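Home | Galleries | Surfaces | Phones | Contact

Does dark marble pattern hide clutter?

Varkano's brochure says a dark veined top makes everyday mess disappear. I doubted it, and I still do.

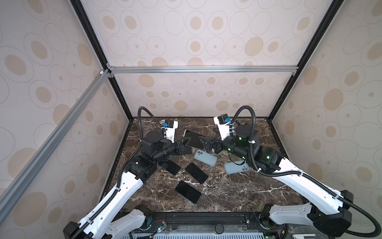 Brochures love an empty counter. Put old handsets on one and the claim gets shaky: the light blue pair jumps right out of the brown, though black does better.
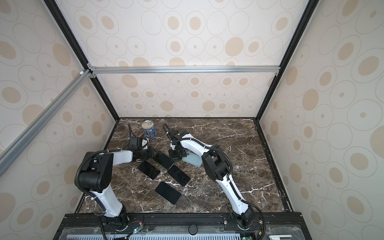
Nanami Tsuji thinks I'm picky – maybe so. Still, the blue label on the can at the back is no help to her side.

As for 400 a slab, I'd want more than a busy pattern.
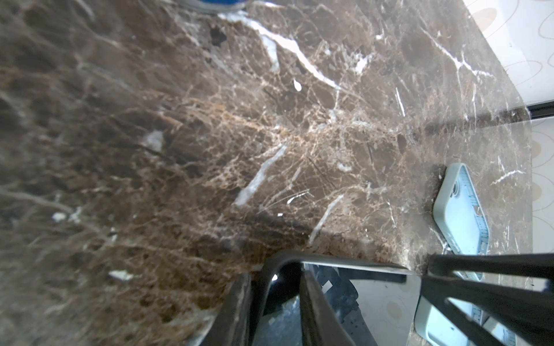
Stiltley makes the same promise for its plain tops, and I don't buy that either.

Related galleries
Jemico shelf liners
Polishchuk tile, 11 pictures
Patterned wallpaper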